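Echeverría Tasting Room and Kitchen
Opening safety checklist, with comments
Walked by: Telma Farías
Reviewed by: Lorne Wong
Round: May

Marks: OK, FIX (before opening), WATCH (look again next round)

EXITS AND FLOORS

1. Front door opens fully, no key needed from inside. OK

2. Back door clear on both sides. FIX
Comment: Two delivery crates against the outside of the door again. Moved them. Ulises will call the supplier and give them the side gate code.

3. Exit signs lit, battery test passed. OK

4. Floor mats flat. WATCH
Comment: The mat at the dish sink curls at one corner. Replace it if tape doesn't hold.

5. Step down to the cellar marked. FIX
Comment: Yellow strip is worn through in the middle. New roll is in the office, second drawer.

FIRE

6. Extinguishers on hooks, gauge in green, tag current. OK
Comment: The one by the stove was behind the apron rack. Rack has been moved to the other wall.

7. Hood filters clean. FIX
Comment: Grease on the left filter. This was also marked last round and the cleaning log has no entry for it. Renato to do both filters tonight and sign.

8. Gas shutoff reachable, handle turns. OK

COLD STORAGE

9. Walk-in at or below 40 F. OK

10. Door gasket seals all the way around. WATCH
Comment: Soft spot near the bottom hinge. The Hosen service number is on the side of the unit.

11. Raw items below ready-to-eat. OK

12. Everything labeled with a use-by. FIX
Comment: Tub of stock with no label, thrown out.

ELECTRICAL

13. No extension cords in regular use. FIX
Comment: The Odden warmer is still on one. It draws too much for that cord. Leave it unplugged until the outlet is put in. Quote is $525 and Elba has approved it.

14. GFCI outlets trip and reset. OK

15. Panel door closed, nothing stored in front. OK

GLASSWARE AND COUNTERS

16. Glasses free of chips at rim and foot. OK
Comment: Check the foot as well as the rim. Run a look, not a finger, along the edge.

17. Stands and racks upright and back from the counter edge. WATCH
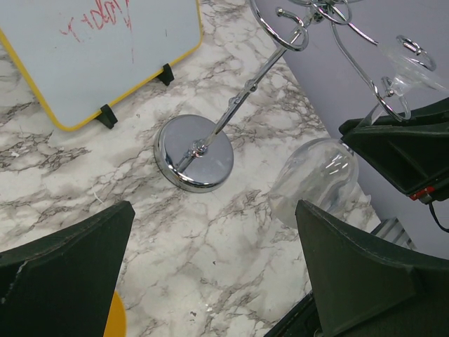
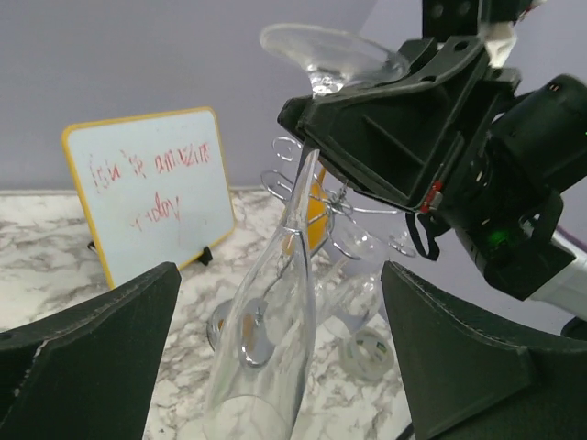
18. Broken glass bin labeled and not overfull. FIX
Comment: Bin is fine but the lid is missing. Do not use the regular trash in the meantime. Double bag and take it straight out.

19. Cut-resistant gloves at the polishing area. OK
Comment: One pair, size large. Elba asked for a medium.

FIRST AID

20. Kit stocked. FIX
Comment: Out of burn gel and the small bandages. Reorder both.

21. Eyewash bottle in date. OK

22. Emergency numbers posted by the phone. WATCH
Comment: Still lists the old manager. Lorne to print a new one.

All FIX items go back to Telma with initials. Item 13 stays open until the electrician has been.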